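An afternoon at the Urklow open house

I finally made it to the Urklow open house in October, after missing it two years in a row (first the flu, then a dead alternator). The whole thing is about the software side of robot arms, so if you want shiny hardware on turntables you'll be disappointed. I was in heaven!

Dalia Zerouali handed me a badge and a very weak coffee and sent me to the planning room first. Driss Bennani was up there with Pellen, their motion planner, running on a big monitor. He had a log of 317 planned moves open and was scrolling through the 18 it had refused to run. I could have stayed all day for those. Most of them came down to the two arms wanting the same bit of air at the same time, and Pellen now works out both paths together, where the old version planned the left arm and made the right one wait. He let me drag the goal position around with a mouse and I managed to break it in under a minute — he looked pleased and saved the file.

Next door was Slaoui, the perception package. Marwa Cherkaoui walked us through how it deals with plain white surfaces, which give a depth sensor very little to hold on to. Her answer is to fit a simple shape to whatever points do come back and give every fit a score out of 100. Anything below 87 and the planner asks for another look. Somebody asked why 87 and she laughed and said it used to be 90 and everything took forever. I liked her a lot.

Lunch was sandwiches on the stairs. I got talking to Dirceu Meireles, who writes the replay tool, and he showed me on his laptop how you can scrub back through a run and see joint angles, gripper commands and the planner's guess all on one timeline. I want this so badly for my own little setup at home. He says a public version is coming but wouldn't give me a date, and I did ask three times.

Then downstairs for the two-arm work, which is what I'd driven out for.
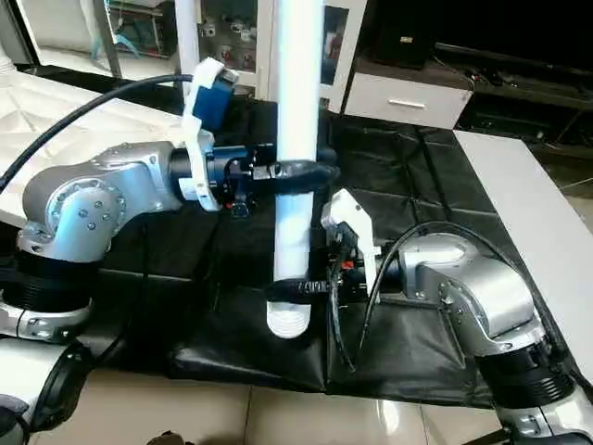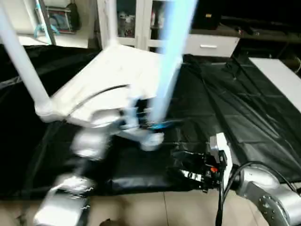 Two-arm work at Urklow: both grippers on the white pipe in the first photo, the left arm a blur over the black sheet in the second.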